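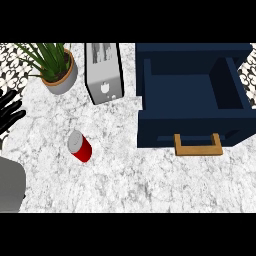

Week 3 – Reading a result: policies trained in simulation

Read the Cluvach report before the session. It claims that a policy trained only on rendered kitchen scenes carries over to a real arm. Bring your doubts.

The headline rests on 557 test runs, all of them in the simulator. The real-arm section has 209, done on one bench at Illau, and the operator could stop a run and leave it out. We are not told how often that happened. Ask for that number before you believe any other.

Training used 2000 scenes. That sounds like plenty until you read the appendix – most differ only in where the objects are put. A can lying on its side and a can standing up are different grasping problems, yet the report scores them together. Drawers get one line.

The Flima baseline was also given less tuning time. I would not call the comparison fair.

We use cookies to improve your visit. Accept / Manage settings

For next week: pick one claim from the report and write down what result would have made the authors drop it. If you can't find one, say so. Half a page is enough. The October reading list replaces the old one.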